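The Second Shift at Belmonte

By June they had moved Hina Marwat off the packing line and given her a chair. She had packed for 14 years standing up, and the chair bothered her more than the arms did.

Her job now was to watch. When an arm got something wrong she pressed a key and typed what it was. Shiela Manalo had the same job at the next station. Between them they used to fill 4000 boxes a week with the rest of the crew. The crew was 3 people now.

"What's it on?" Shiela asked.

"Bottle," Hina said. "Cups after."
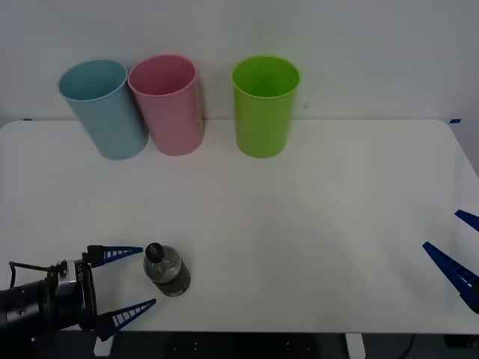
She kept her finger near the key. At home she picked up a bottle without looking at it, and so had everyone on the old line, talking the whole time about rent and whose kid was sick. You could pack and talk. Watching was different. If you talked you missed things, and Pidusstead kept a number on what you missed.

"They asked me to sign up for the Iment course," Shiela said. "You learn to set these up yourself."

"Are you going to?"

"It's 33 evenings."

Hina thought about that. Her hands had started to go soft. She had noticed it on the bus -- the rough place on her thumb, where the tape gun used to rub, was nearly gone.

"Is there a test?" she said.

"At the end."

"Put my name down too, then. I'm not riding out there by myself next year."

Shiela wrote it on the back of her break slip. Hina turned the chair a little toward the table and went on watching.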